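Plesilholm simulated picking study: frequently asked questions
Last updated 6/24/25

What is the study about?
We test whether a picking policy trained only in simulation gets better when the starting layout is varied less at first and more later. The method is called Jolow. Demetrio Miranda wrote the training code and Nandi Ngubane runs the evaluations.

Which robot do you use?
A simulated six-joint arm on a pedestal, with a two-finger gripper. The model has not changed since April. 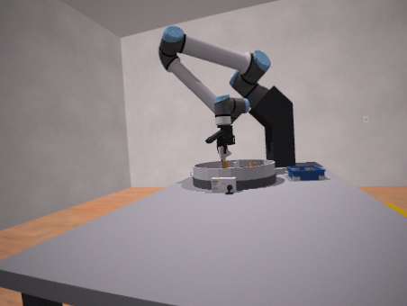
Grasp scoring happens in two stages. A grasp is checked first at the object and again after the lift, and the two results are stored separately. With the gripper pointing straight down over the round tray and a small orange object at its fingers, as it is here, the first check is the one that matters. Low tray walls also hide part of what is inside, so the scorer reads object positions from the simulator and ignores the rendered view.

How many trials are in a run?
Each run has 1,000 trials. We repeat every run with 7 random seeds and report all of them, including the bad ones.

Does Jolow beat the baseline?
On 6 of the 7 seeds, yes. The remaining seed learned to push objects against the wall and never recovered. We have left it in the results table.

Why is there a blue bin as well as a tray?
The two containers have different shapes, and a policy that does well over one can do badly over the other.
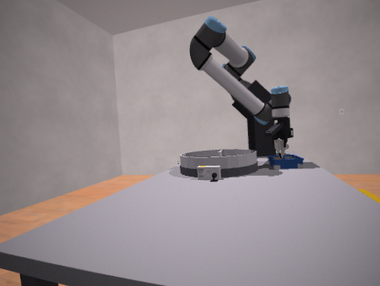 Gripper above the blue bin, with the ring-shaped container to its left.

Has this been tried on a real arm?
No. Transfer tests are planned with the Alcaraz lab.

Can I get the code?
The Amlow repository has the training scripts and three of the trained policies. Send bug reports through the issue page there.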